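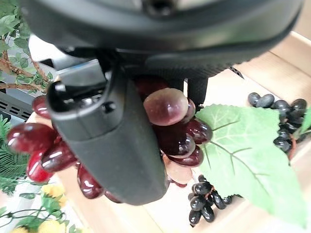
Recording Grape Demonstrations Without Losing Your Mind

I put off writing this page until October, by which time I had 3349 episodes on disk and strong feelings about artificial fruit. It covers the produce task only. If you are after the folding task, I am sorry for you in a different way.

Before you record

Use the fake grapes. Real ones go soft and roll under things. Put the bunches in the wooden crates, one color to a crate if you can, and leave the leaves on. A policy that has only met bald grapes will treat a leaf as a personal insult.

Start the recorder (ours is called Tinik) and check that the head view and both wrist views are updating. Look at the timestamps too. I once recorded 78 episodes with one wrist stream frozen, and every one of them looked fine until playback.

Teaching the two-handed hold

A big red bunch droops when you lift it from one end. Bring one hand over the top and cup the other beneath, then lift with both arms at the same speed. Move slower than feels natural. You will feel silly — the model has no opinion.
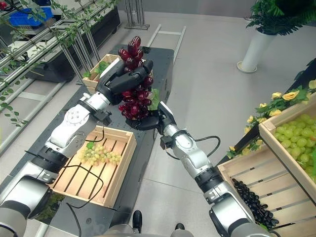 Pause for a beat at the top of the lift before you head for the target crate. Those still moments make it much easier to split the episode into stages later, and they give you a chance to notice that you are about to clip a crate with your elbow joint.

Vary things on purpose. Turn the bunch, swap the crates, start with the arms somewhere awkward. Devendra Maurya went through my first 500 episodes and pointed out that I had made the same episode 500 times.

Keep your mistakes, within reason. A fumble you recover from is good data. A fumble that ends with you swearing and hitting stop goes in the reject folder.

Ending an episode

Open the hand, back away from the fruit, and hold still over clear tabletop for 9 seconds. Then press stop. If you stop while the fingers are still closing, the label script will guess at the outcome, and it is an optimist.
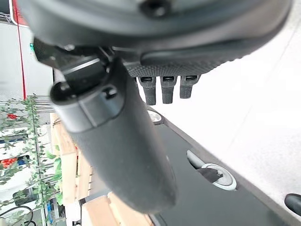
Wrist view with the hand over the table, no fruit in the fingers.

Name the session, write one line of notes, and copy it to the Maglaya drive before you start another. "Grapes again" does not count as notes.

Questions or corrections: use the contact form | © Allitz | Back to top

This site uses cookies to remember your settings. Accept | Manage preferences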